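The coat and linen swap is back, and I could not be happier about it! If you missed it last year (I did, I had the flu and sulked the whole time), it's the thing in the old Willems building where you bring in clean clothes, towels and bedding you're done with, and you leave with somebody else's. No money, no tickets, no limit on how many bags you haul in as long as you can carry them up the front steps yourself. It runs through the end of March, mornings only, doors at 9 and closed again by noon.

I stopped in early, before the crowd, and Kirstin Mowat was already on her knees sorting pillowcases. She told me they took in 2,234 pieces last year and gave out nearly all of them. What was left went to the animal shelter on Grorkard Road, which is always short on towels, in case you've got some that are past saving.
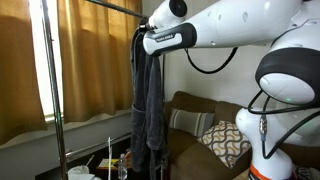 So do you have to bring something to take something? You don't. Come with empty hands if that's how things are right now, and the folks at the door won't ask about it.

What's new this year is the mending table. Agnes Strachan ran the alterations counter at Rilar for years, and she's agreed to sit there every morning with her machine and a cookie tin full of buttons. She'll do a loose hem, a popped seam or a missing loop while you wait. Zippers she'll take home with her, and you get them back the next week. I brought her a raincoat with a torn lining that I'd been ignoring since the fall, and she clicked her tongue at me and had it closed up before I finished my coffee. She wouldn't take a dime for it either, though she did take a muffin.

The sizes are sorted better too. Last year people complained that everything got dumped in one heap and you had to dig, and the fastest elbows won. Now kids' things are in the front room, grown-up coats are down the hall, and linens have the big room to themselves with space to shake out a sheet and look it over before you commit. I shook out four and took one — a yellow flannel, queen size, soft as anything.
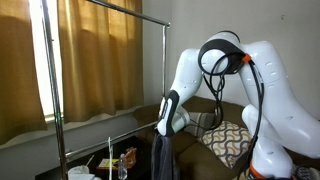 Liam Brophy wrote in after I mentioned the swap last week to say that the hours are no good for anyone on the day shift at Junix, and he'd like to see at least one evening before it wraps up. He added that he has two boxes of kids' winter stuff sitting in his garage and no way to get them over there before noon.

Fair point, and I passed it along. Catherine Leckie, who keeps the keys, told me she's trying to get one late opening, 5 to 8, but it depends on the heat being left on in the building past lunch. She should know soon and I'll post it here when she does. In the meantime there's a drop bin by the side door that stays out overnight. Tie your bags shut, please, and write on them what's inside. One bag came in last year marked "misc" and it was 47 single socks. 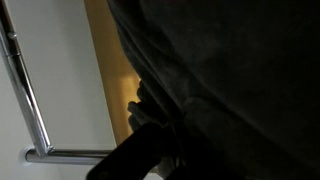

A few other things I scribbled down while I was there. They're low on men's coats in the bigger sizes, and very low on snow pants. They do not need any more curtains (Kirstin made me promise to say that twice, so: no more curtains). Wash everything first, and skip the heavy fabric softener if you can stand to, as some people can't be around the smell. Electric blankets are out, and so are pillows unless they're still sealed in the package.

Parking is the usual headache. The lot behind the building is half torn up for the drain work, so you're better off on the street, where it's free for two hours. If stairs are trouble for you, go around to the side and ring the bell. Cameron Kinnear is generally down at that end and he'll bring the elevator up.

I'm going back next week with the rest of my closet, or at least the part I can admit I'm never wearing again. There's a wool skirt in there from 2000 that deserves a better life than I've given it. Say hi if you see me, I'll be the one hovering by the flannel.
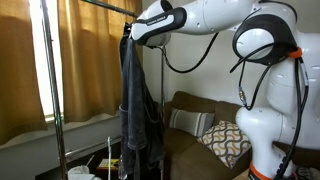 A dark gray robe on the metal rack.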